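I said I would write in this again once the planner stopped embarrassing me. It hasn't, but I'm writing anyway.

Hưng's new grasp scorer went in before lunch. He is pleased with it, and I can see why, the numbers on his slide were very good. I have seen very good numbers before. In March the last scorer was also going to fix everything, and what it did was love any flat thing with two parallel edges, which describes most of the room. Today I put the granola bar in and let it choose. It went for the sides and stood the thing straight up between the fingers. Fine. One grasp, on an object that could have been designed for a parallel gripper. Bendik wanted to write "solved" on the board and I asked him to hold the pen for a while. 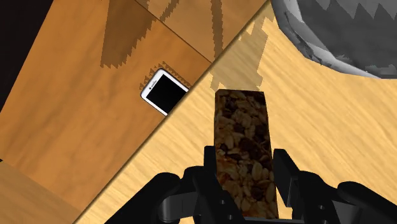
Skadutbridge, April 28, 2020

Ran the overnight batch results through the Gurnwood viewer with Lovisa. 4,000 rollouts, and she sorted them by score so that the first page was all triumphs. I made her sort them by seed. Much less cheerful. I don't trust a success flag that only checks whether the object and the fingers are in contact. Contact is cheap in a simulator. Leaning on something is contact.

Spent 2 hours on the shadows, which come out with those stair-step edges whatever I set. Ognjen says the perception net doesn't care. He says this about everything. I asked whether he had tested it and he said it was on his list, so now it is on mine too. My guess is that it cares a good deal when a dark jagged stripe lands across a dark phone screen. I'd like to be wrong, it would save me a week.

The Rirner planner still thinks the front edge of the table is a lovely place to work. The clearance term is there, I can read it in the config, and I changed the weight by a factor of 300 without the path looking any different to me. So either it's being normalized away somewhere or it isn't hooked up at all. I suspect the second.
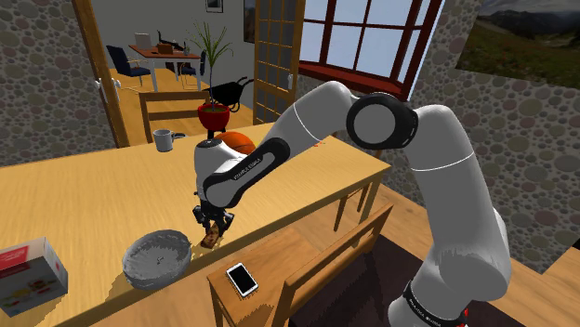
Gripper down at the near edge of the table, bowl to the left of it.

Danang called from Jaunzems in the afternoon to ask if they could show the three-finger version to their people. I said it depended what they planned to claim. He laughed, I didn't. The controller was written for two fingers and the third has been bolted on in software with a mapping that Bendik himself calls temporary. And the approach poses are strange. Nothing in our task list asks for a chair, yet I have the hand spread open right over the back of one. A frame mix-up would explain it. So would 3 other things, and I've only ruled out the one I was hoping for.

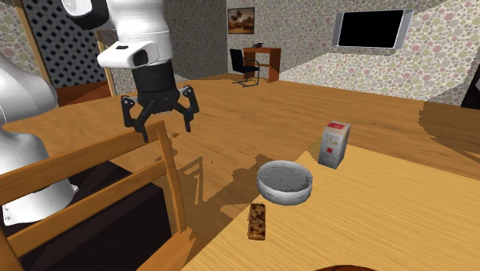 Three-finger hand above the chair back, granola bar over on the table.

Hưng thinks I am too hard on it. Maybe. He also thinks the chair business will go away with more training data, and I told him data doesn't repair a wrong transform. We left it there and he went to get coffee.

Tomorrow: print the clearance cost at every step, check the hand frame by hand on paper, ask Ognjen about his list again. No calls with Jaunzems before that's done.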